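Unpacking and Sorting Groceries
Kitchen Basics

Most of the mess after a shopping trip comes from setting everything down at once. Clear the table first. Wipe it, dry it, and put the baskets out before you open a single bag. On a dark stone-look top like ours, crumbs and grit hide in the pattern, so run your palm over it too.

Plastic baskets with holes are better for this job than bowls. Produce can sit in them for a while without sweating, and they rinse clean under the tap. Get two colors.

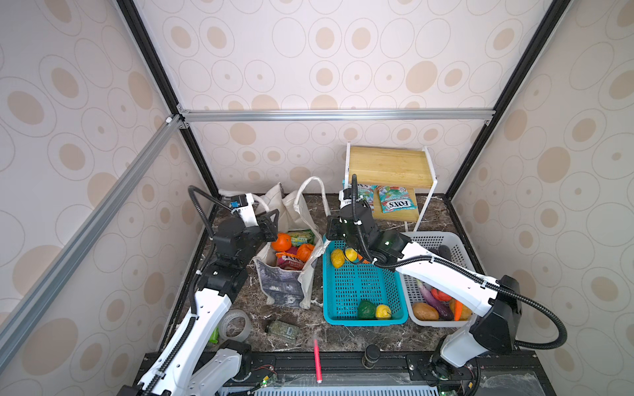
Keep roots and anything with dirt on it in one basket. Potatoes and carrots go there, and eggplant can ride along for the short time it takes to sort. Lemons and bell peppers go in the other. If you bought scallions, take off the rubber band right away or the stems go slimy under it.

Candy and snack packets come out last. They weigh next to nothing and can wait in the bag until the fresh food is dealt with. We keep ours on a low shelf by the back door, in a Bedine tin with a tight lid.
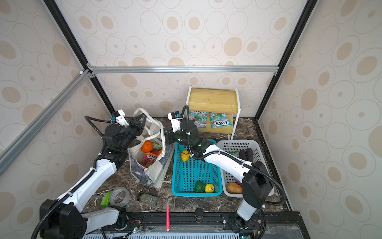 Osamu Nomura

I do the sorting standing up, with the bag to my left and the baskets in front of me. Try it the other way if you are left-handed. What matters is that you don't reach across a full basket every time. Heavy items come off the top of the pile with two hands if the bag is slumping.

Save one clear plastic bag for onion skins and loose leaves, then tie it off and throw it out.

Looking after cloth bags

Empty the bag all the way and stand it open before you fold it. Check the bottom seam for receipts and bits of peel. If the inside feels stiff or coated, don't machine wash it. Use a damp cloth with a drop of dish soap, then leave it open overnight.
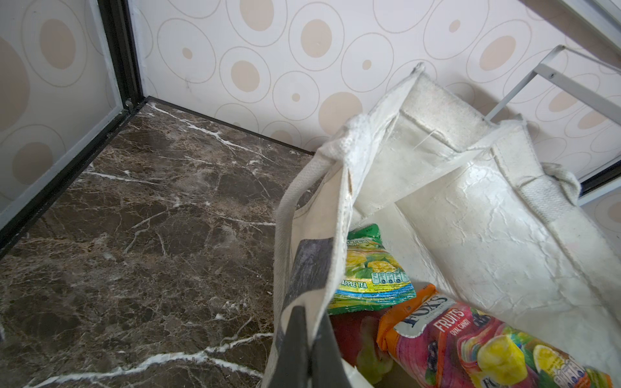 Handles

Handles get gray long before the rest of the bag does. Rub them with bar soap and an old toothbrush, leave them for 20 minutes, and rinse. Pull on each one where it meets the rim. If the stitching gives, sew it now with heavy thread, going over the same spot a few times.

Rope handles dry slowly. Hang the bag upside down from a rail so the water doesn't run into the body.

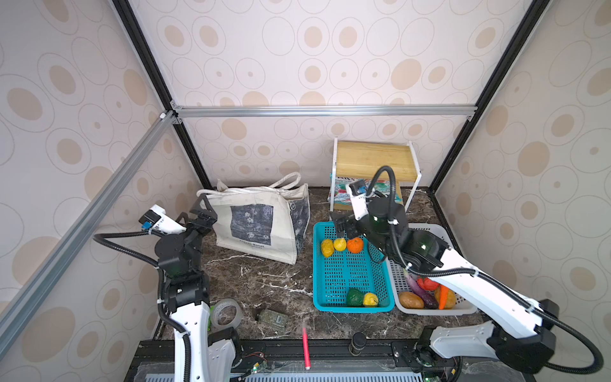 STORAGE

Lemons keep longest in the refrigerator, in a closed bag. Peppers go in the crisper drawer, unwashed. Leave tomatoes on the counter, stem side down, until they are ripe. Potatoes want a dark cupboard away from onions. Mandarins are fine in a bowl if you eat them within the week.

Wash the baskets every 2 weeks, more often in summer.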